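About Hollis Park Football Club

Community soccer in Hollis for adults, juniors and walking-pace players
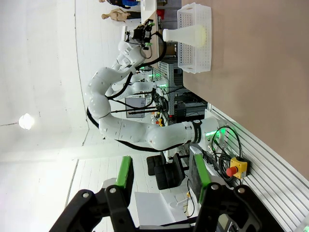

Who we are

Hollis Park Football Club is a member-owned amateur soccer club. We run two men's teams, two women's teams, a junior section from under-8 to under-18, and a walking soccer group for players over 50. The club has 378 registered players this season, and most of them live within a short drive of the ground.

We play in blue and white stripes. The away shirt is plain yellow. Players and supporters call the club "the Park," and the name on the league forms is Hollis Park FC.

The club is registered as a nonprofit. It has no owner and no shareholders. Every adult player and every parent of a junior player is a voting member, and each member has one vote at the annual meeting in March.

How the club started

Hollis Park began as a works team. Employees at the Grelano bottling plant played lunchtime games on the grass behind the loading yard, and after a couple of summers they entered a side in the county's bottom division under the name Grelano Athletic. They finished last and entered again the next year.

When the plant closed, the company sold the land and the team lost its field. The players voted to carry on, dropped the Grelano name, and rented a public field at the north end of Hollis Park. They changed in their cars and stored the nets in a player's garage. The club stayed on that field for eleven seasons.

The junior section started during those years with a single under-10 team. By the time the club moved out of the park, there were more children playing than adults.

The ground

Our home is Wirnow Road, which the club has leased from the city since leaving the park. There is one full-size grass field with a rail around it, one full-size training field, and a smaller field marked out for seven-a-side games. The training field has floodlights. The main field does not, so weekend kickoffs move to 1:30 p.m. in the winter months.

The covered stand on the west side has 55 seats. They came from a minor league baseball park that was being torn down, and the numbers on them are out of order. Standing room runs along the other three sides. The record attendance at Wirnow Road is 2420, set for a County Cup semifinal against Rivama Town, which the Park lost on penalties after a 2–2 draw. Extra parking was opened on the school field across the street for that game, and the same arrangement is used now for the summer tournament.

The clubhouse has four changing rooms, a referee's room, a kitchen and a main room with space for team meals and meetings. It can be rented by members for private events outside the season. The showers were replaced two years ago and the roof over the kitchen end was redone last summer.

Our teams

The men's first team plays in the second tier of the county league. They have been promoted three times and relegated twice. The men's reserves play in the combined reserve division, with home games at Wirnow Road when the first team is away.

The women's first team was formed nine years ago and has been the club's most successful side in league play. They won their division two seasons in a row and now play one level below the regional league. The women's development team takes players from age 17 and has a mix of former juniors and adults who are new to the game.

Junior teams train one evening a week and play at weekends. Under-8s and under-9s play small-sided games with no league table. From under-12 up, teams enter the county youth league. We do not hold trials for any age group below under-14. Places are given in the order that registrations come in, and siblings of current players are placed first.

Walking soccer meets in the morning on the small field. No experience is needed and players can pay by the session.

Coaching

The head of coaching is Ashok Goel, who joined the club as a parent helper with the under-9s and played left back for the reserves for several years. He oversees all junior coaches and also runs the women's development team. Every coach at the club must complete a background check, a first aid course and a basic coaching certificate before taking charge of a session. The club pays for all of these.

Juniors learn to play in more than one position up to under-13, and each player is given at least half of every game. Goalkeepers have their own session once a week on the training field. Parents are asked to stand on the far side of the field from the coaches during games and to leave instructions to the coaching staff.

How we are funded

Player fees cover league entry, referees, insurance and field maintenance. The rest of the budget comes from gate money, the kitchen, clubhouse rentals and the summer tournament. Adult entry to men's and women's first team games is $5. Children under 16 get in free.

We have shirt sponsors for each adult team and for some of the junior teams. The boards along the rail are rented by the season. Accounts are presented at the annual meeting, and members can ask for a printed copy at any time.

The club keeps a hardship fund for families who would have trouble paying the junior fee. Requests go to the club secretary and are kept private. A box of used cleats and shin guards is kept by the clubhouse door. Take what fits, and bring it back when it no longer does.

Running the club

A board of seven members is elected for two-year terms. Board meetings are held monthly in the clubhouse at 7:30 p.m. and are open to members. The minutes are posted on the noticeboard and on this site.

Any member can propose a rule change in writing before the end of January. The most recent change lowered the voting age from 18 to 16, so that older junior players can vote for themselves.

Joining

Junior registration opens in May and closes when teams are full. Adult players can come to preseason training in July or contact the club at any point in the season. New players may attend two sessions before paying a fee. Bring cleats, shin guards and water.

We also need referees for junior games. The club covers the cost of the entry-level course for anyone over 15, and referees are paid per game.

Related pages

Fixtures and results
Junior registration and fees
Directions and parking at Wirnow Road
Clubhouse rental
Summer tournament: rules and entry form
Board minutes

Page last updated: March

Contact: Club Secretary, Hollis Park FC, Wirnow Road, Hollis | © Hollis Park Football Club | Back to top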